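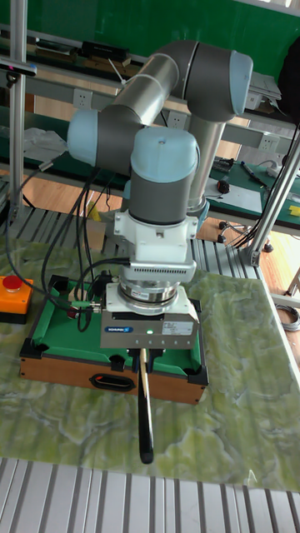 Le billard miniature se vend bien depuis quelques années et on le traite souvent comme un gadget. Je voudrais en parler ce matin comme d'un meuble de jeu à part entière, avec ses cotes et ses défauts. Premier point, la poignée. Sur notre modèle, c'est une ouverture ovale noire au milieu du bandeau avant, dans le décor bois. Elle sert à porter la table, et c'est la première chose que les clients de Vastomus nous ont demandée. Les poches d'angle sont en plastique noir. Nous avons essayé le filet sur une petite série et nous l'avons abandonné.

Deuxième point, le tapis. Passer vite sur la couleur, insister sur la tension. Un feutre mal tendu fait dévier une petite bille bien plus qu'une grande, parce qu'elle est légère. Chez Skulteo, sur 361 retours examinés, 271 concernaient le feutre ou les bandes. Les queues tordues viennent loin derrière. Laisser la salle réagir, puis enchaîner sur l'entretien : brosse douce, toujours dans le même sens, jamais d'eau. 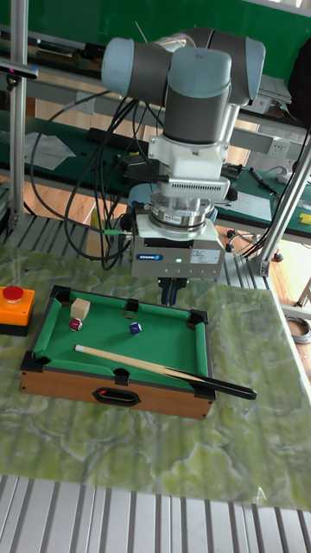 Faut-il un support particulier pour jouer correctement ?
Un plateau stable et de niveau suffit. On vérifie avec une bille posée au centre : si elle part seule, on cale un pied avec du carton fin.

Troisième point, la place autour. On pense à la taille de la table et on oublie la queue. Il faut pouvoir reculer le coude, même sur un petit format - conseiller 80 centimètres libres du côté du joueur. Pour les enfants, une queue plus courte règle presque tout. Parler ici du prêt de Tellano : les tables rangées dans un coin ne sortaient jamais, celles laissées au milieu de la salle servaient tous les midis.

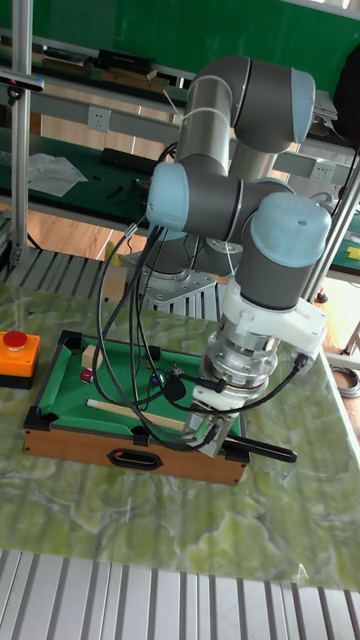 Le triangle au fond, une queue en travers du tapis.

Dernier point, le rangement. Billes et triangle dans un sac en tissu, queues à plat. Debout contre un mur, elles finissent par se voiler. Le tirage en cours est de 1 000 tables, avec le sac fourni. Préciser que les billes de rechange se commandent à l'unité à partir de mai.

Prévoir dix minutes de questions. La feuille des cotes est à prendre à la sortie.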